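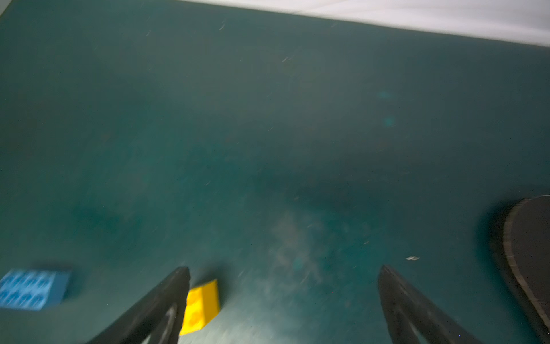
Switching to a messaging app that works where I live

If you've ever tried to send a photo from the wharf end of Milludport, you'll know the little spinning circle very well. We get one bar on a good day. Two if you stand on the bench outside the bait shop, and yes, I have stood on the bench outside the bait shop!

So I've spent the past couple of months using Susard as my main chat app, and I'm so pleased with it that I'm going to go on for a bit. Get a cuppa.

What it is

Susard is a messaging app made for slow and dodgy connections. Beatriz Carrilho mentioned it to me back in August when we were trying to organise the kayak weekend and half the group kept getting messages in the wrong order (Ardalan turned up a day early with a full esky, poor bloke). She'd been using it out at Lorkmont, where the reception is even worse than ours, and sent me the invite there and then. It took ages to arrive, over the old app of course.

The thing I noticed first was the size. My old messenger was taking up 400 MB before I'd even counted the photos. Susard was sitting at 70 MB after a fortnight of pretty heavy chatting. My phone is getting on, and I'd been deleting podcasts every week just to keep it breathing, so that alone had me grinning.

How it goes day to day

Text messages just go. If there's no signal they wait in a queue with a small grey clock beside them, and you can keep typing and sending more. When the phone finds a bar again they all leave in the right order. I wrote a whole rambling story to Leonor on the bus through the cutting, where there's nothing at all, and by the time we came out at the roundabout she had the lot and was already telling me off for the ending.

Photos are the clever part. It sends a tiny rough version first so the other person sees something, then fills in the detail as it can. You can tap to say "don't bother with the full one", which I do for most of the family group (sorry, Mum, I love the magnolia, I have seen the magnolia). There's a setting under Data that lets you pick this for each chat separately, and I'd go and find it on day one. It's off to begin with and I wish it weren't.

Voice notes work too. They sound a bit tinny, like someone talking through a cardboard tube, but they get there! Philomena Quansah sends me three a day from her ute and I can follow every word.

The bits I don't love

Video calls, no. You can start one, and it tries hard, but out here it drops to sound only almost straight away. In town on wi-fi it was fine.

Search is slow. I went looking for a recipe Hala had sent me and the search bar had a good long think before it found anything. My chat with her has 196 messages in it, which doesn't strike me as a lot.

Also, no stickers beyond a very plain set. My niece considers this a dealbreaker. She has gone back to her old app and now we email, like it's 1999.

Moving people over

This was easier than I expected. I didn't try to shift everyone. I asked the kayak lot first, then my sister, and let the rest hear about it when they complained about something not sending. The invite link opens a page with a download button and it doesn't ask for your contacts unless you want it to, which made the cautious ones happy. Ardalan held out longest and he's now the chattiest person in the group.

One tip if you're bringing older relatives across: turn the text size up inside the app as well as on the phone. Susard has its own slider and ignores the phone's setting, and my dad spent a whole evening squinting at it before he rang me. On the landline, bless him.

I've got the tablet version to try next. Beatriz reckons you can have both going at once and the messages match up, though she warned me the first sync is a long one, so I'll set it off at the library on Thursday and have a wander through the large print section while it chugs away.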